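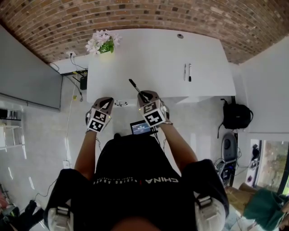
¿Qué contiene este conjunto de datos?

Registros de traslados de personas desplazadas entre el campamento de Zaseck y los asentamientos de Haberkorn y Masorska, tal como los publicó la administración de Fendura. Que los publicara no significa que sean correctos.

Versión: 22 de marzo de 2018
Formato: CSV, UTF-8, separado por punto y coma
Filas: 3.708
Columnas: 16

Origen

Los boletines oficiales salieron en PDF escaneado. Se transcribieron a mano y se revisaron una vez. De las 3.708 filas, 2.602 llevan fecha de llegada; las demás solo tienen fecha de salida. La administración las da todas por "traslado completado". Aquí se conserva esa etiqueta en la columna estado_oficial, pero yo no la usaría para nada.

Columnas que conviene mirar con recelo

voluntario: vale "sí" en todas las filas. No hay constancia de cómo se preguntó, ni de que se preguntara.
tam_hogar: incluye a los menores en unos boletines y en otros no.
destino: cinco grafías distintas para Masorska, sin unificar - ver destino_norm.
motivo: texto libre, casi siempre copiado del boletín anterior.

Usos desaconsejados

Calcular la población actual de los asentamientos. Los retornos a Zaseck no figuran en ninguna parte. Tampoco sirve para evaluar las viviendas de Haberkorn, por mucho que el folleto de presentación cite estas mismas cifras.

Pendiente

Los boletines de mayo están sin transcribir. Faltan páginas y la numeración salta.

Licencia

Uso libre citando la fuente y la versión. Las correcciones se aceptan si traen el número de boletín y la página.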